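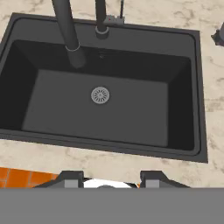 Wrist view in the simulator, sink task, gripper just short of the basin.

January, 11:50 p.m. Long evening on the Rellen build of the sink task, and I think I have found the fault.

The job was 100 episodes in the Zolasdale kitchen, same start pose, lighting fixed. On 7 of them the arm froze above the counter with the fingers open and the log reported a force limit at the wrist. Nothing was touching anything. I replayed each one at quarter speed and the contact list was empty right up to the step before the stop.

First suspect was the faucet. The spout hangs well over the basin and I assumed its collision shape was fatter than what gets drawn. Turned on the collision overlay. It matches the mesh to within a hair. Same for the rim.

Next I plotted wrist force against step number. All of the bad episodes spike at step 1,995, one step wide, then go flat. A real collision ramps, even a hard one. So this is bookkeeping - the Flako logger flushes its buffer there, and the controller reads the force array while it is being cleared. Most of the time it gets old values. Sometimes it gets garbage, and the safety stop does what it should.

I did not raise the force limit. I did that on the Verstraete arm last winter and paid for it with a bent finger.

Put a lock around the read and started another 50 episodes. No stops so far, with about half of them left. Leaving it on overnight. Need to check the grasp timeout tomorrow, it is still set in steps and should be in seconds.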